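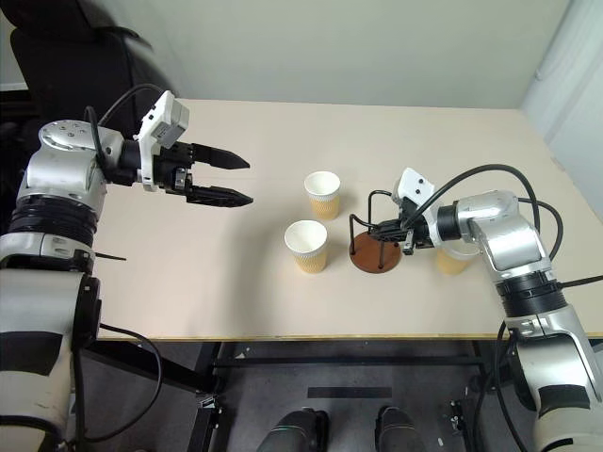
One of the tables at the Vonbridge open day, with the cups set out.

Vonbridge Open Day: Is the Old Mill District Worth the Trip?
Apr 18, 2018

The brochure promised "a neighborhood reborn." I have been promised that before, in Driltmont and then in Irkimville, and both times I got a parking lot with a coffee stand in it. So I went to Vonbridge with low hopes and a packed lunch.

Getting there first. The website says the shuttle from the station runs every 22 minutes. I waited through two of those and then walked. It's uphill, there's no sidewalk for the last stretch, and the signs point you to the delivery entrance. A family with a stroller had to turn back and go around by the canal.

The buildings themselves are good, I'll give them that. The brick has been cleaned without being scrubbed to death, and the long windows on the river side are the old ones, or very good copies. Our guide didn't know which. She did know the rent, and told us twice.

According to the handout there are 218 units in the district, a mix of workshops, studios and offices. The tour took us into 19 of them. I asked how many of the others were rented and was told that "interest is strong." I asked again at the end and got a leaflet.

Most doors on the second floor were shut. The weaving studio was open and full of people, and I could have spent the whole afternoon there. The printer next door does nice work at prices I can't take seriously: a plain notebook was up to $100, depending on the cover.

Lunch was supposed to be the Kingi food hall. What's open so far is a soup counter and a bakery that had sold out before noon. The soup was fine. I ate my own sandwich on the steps and nobody minded.

The talk on flood protection was the best part of the day and had the smallest room. The new river wall won't be finished until October, and the speaker was frank about what a wet summer could do to the lower courtyard. None of that is in the brochure.

Would I go back? For the weavers, maybe, and by car. Bring change for the lockers, which don't take cards.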